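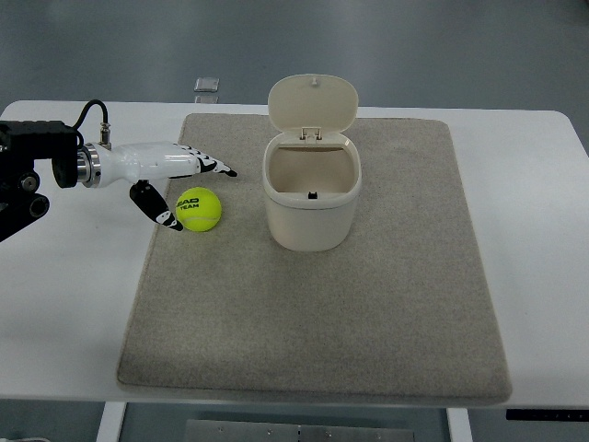 五月，下午两点开工
台架：Toltwood 小间，白桌，灰色毡垫
内容：Derari 五指手与 Gakalen 两指夹爪对比，第二轮
控制器：Jitpraphai，上周刷过固件，参数表沿用旧的，改动处下面单独记

上一轮用的是方块和圆柱，两种末端差别不大，数据也没什么可说的。这一轮换成网球和翻盖小桶，任务只有一个：从垫子上拿起网球，放进桶里，手退回起始位。桶盖全程打开，不做开盖和关盖。关盖的事等桶盖那边的接触力能读稳了再说。

选网球有两个考虑。表面有绒，摩擦大，按理对手指友好；另一方面它会滚，手指碰的位置偏一点，球就走了。之前在裸桌面上试过，碰歪一次球就滚下桌，捡球的时间比做实验的时间长。铺了毡垫以后好很多，球推一下走几厘米就停。不过毡垫也带来一个问题：垫面是软的，有厚度，桌面标定的高度不能直接用，拇指的下探深度要重新给。

先记 Derari 这边。

装手。法兰四颗螺钉按对角顺序上紧，上完以后用手扳了一下，没有松动。走线从臂上端绕一圈过来插到手腕顶上的接头，余量留得比上次大。上次余量小，腕部转到极限时接头受拉，通信断过两回，查了一上午才查到线上。这次转到极限看过，线还有弧度。

手连转接件称重，964 克多一点，秤最后一位在跳，就按这个填进了负载参数。旧参数表里填的是上一只手的重量，比这只轻，重力补偿偏小，臂停住以后末端会慢慢往下沉。改完以后停住五分钟看编码器，读数没有可见的漂移。质心位置没有测，用的是厂家手册上的数，手册给的是手指全张开时的质心，握拳时应当往腕部方向移一点，这一点暂时不管。

高度标定。做法是让拇指尖慢速下降，读拇指电机电流，电流出现拐点就记一个高度。毡垫上拐点不明显，从碰到绒面到真正压实之间有一段缓坡。取了缓坡中段做零位。同样的办法在垫子的几个位置各做一遍，靠里和靠外差了不到一毫米，可以当平面用。

抓取姿态。一共试了三种。

姿态一：掌心朝下，五指从上面罩下去。看起来最自然，实际效果不好。四指从上面下来的时候，指尖要先越过球顶再往里收，收的过程里球被往拇指方向推，拇指还没到位，球就往外滚。把拇指改成先到位，球倒是不滚了，但手掌离球顶太近，有两回掌心压在球上，臂报了力超限停机。

姿态二：手侧过来，四指上下叠着朝前，拇指在下面。手从球的一侧平移过去，拇指尖贴着垫面走，四指在上方，到位后合拢。这个姿态的好处是球被拇指和四指从下、从上两面夹住，收拢的时候球的运动方向和手的前进方向一致，不容易跑。坏处是拇指要贴着垫面，高度给高了从球下面插不进去，给低了拇指尖会犁毡垫。

姿态三：在姿态二的基础上手腕再转一个小角度，掌心稍稍向下。拇指尖对垫面的要求放宽了，合拢以后球更靠近掌心。后面正式计数都用姿态三。

合拢策略也记一下。开始时五根手指同时发位置指令，结果各指到位时间不一样，食指先碰到球，把球往小指那边拨。后来改成拇指先走到预定角度停住，四指再一起合，合到电流阈值就停。阈值从低往高加，加到球能提起来、提起后翻腕不掉，再往上加一档作为余量。没有继续往上加，网球捏得太扁以后松手时会弹，落点就散了。

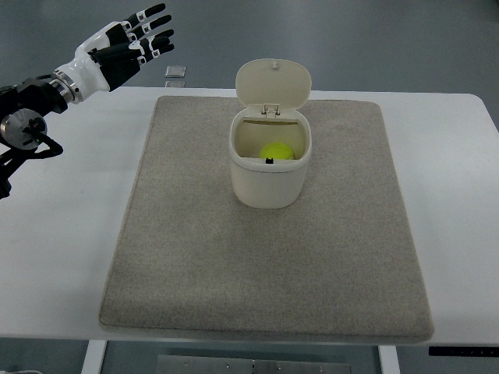 Toltwood 工作记录　第三册　第 70 页

（接上页）

放球这一步原来没打算细看，做下来问题不少。

桶口比网球大，但留给手指的余地不多。手如果带着球伸到桶口里面再松，手指张开时外侧会顶到桶沿，桶轻，一顶就挪位。挪了位之后下一次放球用的还是老坐标，连着几次都偏。所以改成在桶口上方松手，让球自己落下去。高度试了高、中、低三档，高档球落下去会在桶里弹，有一次弹到开着的盖子上又出来了；低档手指张开时仍然会刮到桶沿；中档没有这两个毛病，后面就固定用中档。

松手的顺序与合拢相反，四指先张，拇指后张。试过拇指先张，球会沿着拇指往前滚一下再落，落点偏前。四指先张时球搁在拇指上停一瞬，再落下去，落点偏后但比较集中，往后挪一点目标点就补回来了。

松手后的退回路线也要写进流程里。不能横着退，要先往上抬再往左走。开着的盖子立在桶口后面，手抬得不够高又往后偏的时候，指背会擦到它。目前的路线是抬到盖子上沿以上，再平移回垫子左侧上方，手指全张，等下一轮。

相机。头部相机单独用，腕部没有装。手指节段上的黑白方形标记在手张开时能看见几个，用来核对手指关节角。比对下来，编码器角度和标记算出的角度在手张开时吻合得可以，合拢以后标记互相遮挡，识别经常丢，就不拿来做判断了，只当开机自检用。

球的定位用颜色阈值加圆拟合。网球黄绿色很亮，垫子是灰的，分割没有困难。球上有印字，黑字会在分割结果里抠出一块缺口，字朝着相机的时候圆心会往另一边偏一点。做了一次闭运算以后基本消掉。另外手伸到球跟前时会遮住一部分，所以球的位置在手还没过去的时候就定下来，之后不再更新。这样做的前提是球不动，手如果半路碰到球，系统不知道，会照着原来的位置合拢，合个空。

桶的定位暂时靠手动点。桶和垫子颜色都浅，桶沿能分出来，桶身下半截和垫子粘在一起。想过在桶上贴标记，没贴，贴了就跟实际用的时候不一样了。

下午四点半以后开始正式计数。

Derari，姿态三，毡垫，网球放在垫子左半边，每次用手随便摆，不对准任何记号。桶的位置固定。共做 106 次，失败 14 次。失败按原因分：
抓取阶段九次。其中六次是拇指尖碰到球，把球推开，后面合空；另外三次是抓住了但提起时滑脱。
放球阶段五次。全部是落在桶沿上弹出去。

六次推球里有四次发生在球摆得离臂较远的位置，臂伸得长，末端高度误差大，拇指实际比指令高，碰到的是球的侧面偏上。把远处的零位单独补一下应该能减少。当时没有停下来改，怕前后数据不能放在一起算。

三次滑脱都集中在后半段。停机摸了一下指尖垫，上面沾了毡垫掉下来的绒毛。用胶带粘掉以后再没有滑脱。以后每做一组粘一次，写进流程。

放球五次失败里，桶的位置后来量了，确实比开始时往里偏了一点。什么时候偏的不清楚，很可能是某一次手指刮到而当时没有报警。现在的碰撞阈值对这么轻的桶来说太钝了，桶被推走了臂也感觉不到。

Gakalen 的数据是前一天在同一张桌上做的，同样的球，同样的桶，同样的次数，抄在这里对照。

两指夹爪从上往下夹，动作比五指手简单得多，一次合拢就完。抓取阶段的失败比 Derari 少，主要是夹偏，夹在球的边上，一提球就转出去。放球阶段失败更少，夹爪张开的幅度可以控制在刚好松手的程度，不会碰桶沿，所以可以伸得低一些再放。

单看这个任务，两指夹爪更省事，也更快。一轮下来 Derari 要多花将近一倍的时间，多出来的大部分在合拢：拇指先走，四指再走，四指还要等电流稳定才算到位。这段时间可以压缩，等电流稳定的判据现在给得很保守。

但 Gakalen 的夹爪对球的高低位置要求更严。夹爪的指面是平的，夹在赤道附近才稳，高一点低一点都会滑。Derari 的手指会顺着球面包上去，球心定位差几毫米也能抓起来。专门做过一小组，故意把目标点往旁边偏，夹爪偏到球半径的三分之一左右就开始频繁失手，五指手到这个程度还能抓，只是提起来以后球在手里的位置不居中。

所以两者比下来，定位准的时候用夹爪，定位不太准、物体形状又杂的时候用手。这个判断只对球有效，下一轮换别的东西再看。

控制器方面。Jitpraphai 新固件把手和臂的指令合到一条周期里发了，原来是分开的。合并以后手臂同步好了很多，拇指到位和臂停住之间不再有忽长忽短的间隔。但新固件有个毛病：手指到达电流阈值后，控制器会切换到保持模式，切换的瞬间有一个很小的松一下再紧。抓硬物感觉不到，抓网球时能听见指关节响一声，球在手里轻微转动。三次滑脱里有没有这个因素，说不好。日志里能看到切换点，和滑脱的时刻差得不远，但成功的那些也有同样的切换。

保持模式的增益表在控制器里锁着，改不了，已经写信去问。回信之前先用绕过的办法：到阈值以后不让它自动切，由上位机继续发位置指令，位置比当前多给一点点。这样做的代价是电机一直吃电流，握久了会热。一轮里握球的时间不长，手背外壳摸着是温的，没有报过温。

还有一件小事。急停恢复以后，手的零位有时会丢，表现是食指和中指张开的角度对不上。遇到这种情况要断电重上，软件里点“重新归零”没有用。今天遇到两次。
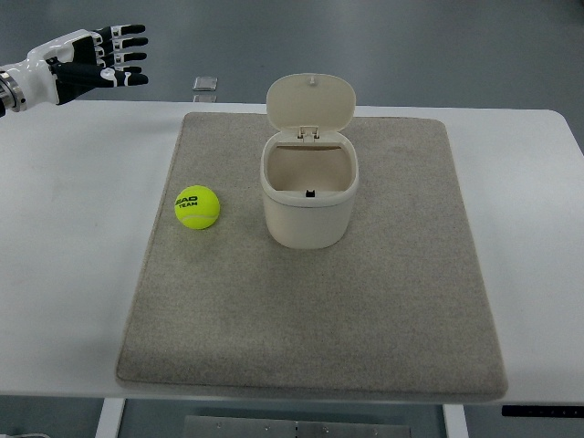
Paweena Wannasri 觉得失败次数不该这样分：推球和远处高度误差是同一件事，应该归到臂的标定里去，算在手头上对 Derari 不公平；而绒毛引起的滑脱倒确实是手的问题，夹爪用的是硬指面，不粘毛，这一项应当单列。另外她问，手停在起始位时四指是全张开伸直的，能不能预先弯到将要合拢的一半，省掉一段行程。

按这个意见重新理了一遍。

先说分类。推球的六次里，远处的四次改记为“臂标定”，剩下两次球摆在近处，高度没有问题，看日志是拇指还没完全走到预定角度臂就已经前进了，记为“手臂时序”。滑脱三次记为“指面污染”。放球五次记为“桶位变化”，这一项两种末端都可能碰到，不参与比较。改完以后，能明确算到手上的只有滑脱那三次。夹爪那边的夹偏也应该用同样的标准再看一遍，有一部分可能也是高度误差，前一天的日志还没有翻，先空着。

再说预弯。当场试了。四指预弯一半，拇指不动，手从侧面过去。合拢时间确实短了，短得还不少。问题在进入的时候，四指指尖弯下来以后，指尖和拇指之间的开口变小，球要从开口里进去，上面的余量不够，食指指尖会先碰到球顶。把弯度减到四分之一，开口够了，时间省得也少了。折中取三分之一，做了十来次，没有碰到球顶的。次数太少，不作数，下一轮正式做。

还有一个想法是四指不同时预弯，下面两根少弯，上面两根多弯，开口的形状更接近圆。手的驱动是每指独立的，能做到。不过参数一下子多出好几个，先把统一弯度做完再说。

时序那两次的处理：臂前进之前加一个等待条件，拇指角度误差小于阈值才放行。加上以后每轮慢了一点，几乎看不出来。这一条应该早就有的，旧流程里有，换成合并周期以后以为用不着，删掉了。已经加回去。

关于远处的高度补偿，有两种做法。一种是在垫子上多取几个点，拟合一个斜面，用斜面给拇指零位。另一种是把臂的伸展误差直接标出来，做成表。前一种快，半小时能做完，但只对这张桌子和这块垫子有效，垫子挪一下又要重来。后一种慢，以后换任务还能用。先做前一种，把这一轮补完，后一种排到标定那周一起做。

下一轮要改的：
指尖垫每组粘一次毛，粘的时候记下组号。
桶底加防滑，试试薄硅胶片，别改变桶的高度，改变了要重新量松手点。
桶位每组开始前重新点一次。
四指预弯三分之一，其余不变，单独做一组。
拇指零位用斜面。
翻夹爪日志，按新分类重填对照表。

要问的：
Jitpraphai 的保持模式增益，能不能开放，或者至少能关掉自动切换。
Derari 指尖垫有没有别的材料。手册附录里提到过一种更硬的，没有型号。
Gakalen 那边能不能借一副带弧面的指，夹球应该会稳，也更好跟五指手比。

收尾：手停在起始位断的电，先断手，后断臂。日志拷了两份，一份在台架机上，一份在共享盘 Toltwood 目录下，文件名里带了姿态编号。姿态一和姿态二的试验段没有删，混在前面，用的时候注意跳过去。

六点一刻关机。螺钉没有再查，下次开机前查一遍法兰。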